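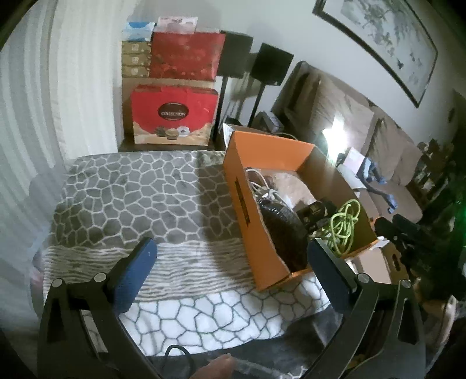
4.3 Claims about firmware updates

Vendors of home devices often say that automatic updates settle the question of security. We found little to support this. Of the 541 devices in the Brestwood sample, 200 had not fetched an update in the year before we examined them, although every one was listed by its maker as "always up to date." Munshi and Tawhiri reached a rosier result in their Corkcombe survey, but they asked owners whether updates were switched on and did not read the version number from the device itself. A setting in a phone app is weak evidence of what is running on a door lock.

Figure 3. Age of installed firmware by device type, Brestwood sample. Devices that would not report a version are left out.

The gap in Figure 3 between cameras and smart plugs should be read with care. Plugs look better mainly on the strength of one product line, the Karketti, and when it is removed the two groups can hardly be told apart. We also doubt the common view that a signed update is a safe update. Aidoo and Sarmiento showed that a signature check can be skipped on several low-cost boards by anyone with a few minutes of physical access, and we repeated their attack on two of the three boards we tried. The third resisted, for reasons we could not establish.

Gunawardena's larger set of 2234 devices may seem to answer some of these concerns. It was supplied by a vendor, however, and the rules used to pick the devices have not been published. Until they are, we see no grounds for treating its low failure rate as typical of ordinary homes.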